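Parkmont Shared Workshop
Two-Arm Build, Handout 5: Thin Plastic
Revised 21/12/2018

Last time the arms handled blocks, and everyone went home feeling clever. Trash bags are the cure for that. A bag has no fixed shape, so your model of it expires the moment a gripper closes.
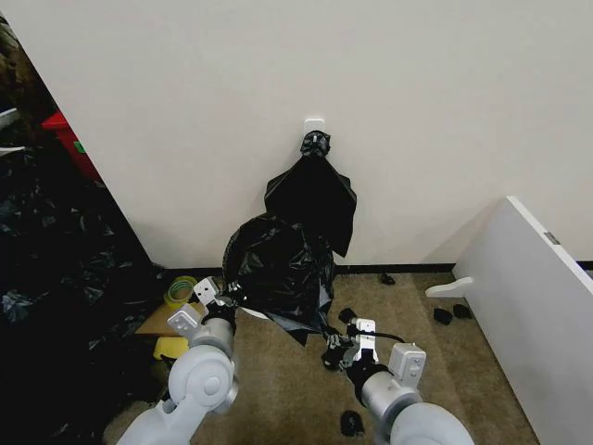 Start with both grippers on the plastic and keep the pull gentle. Pascual, our control script, will cheerfully yank until something gives, and it will be the bag. Set the force limit to 3 before you enable the arms.

The bin is the next problem. Work one side of the rim at a time.

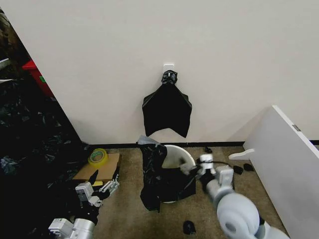

Allow 60 seconds per side. The Zulness wrist mounts loosen with use, so check the screws between runs. Yes, again.

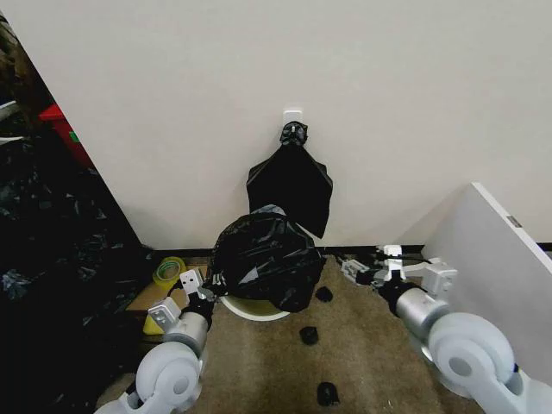
Log every attempt, including the embarrassing ones. The shared log stands at 1,323 entries, and the comments column is the best reading in the building.

For next session: read the Sarnness notes on slip, and bring your own hex keys.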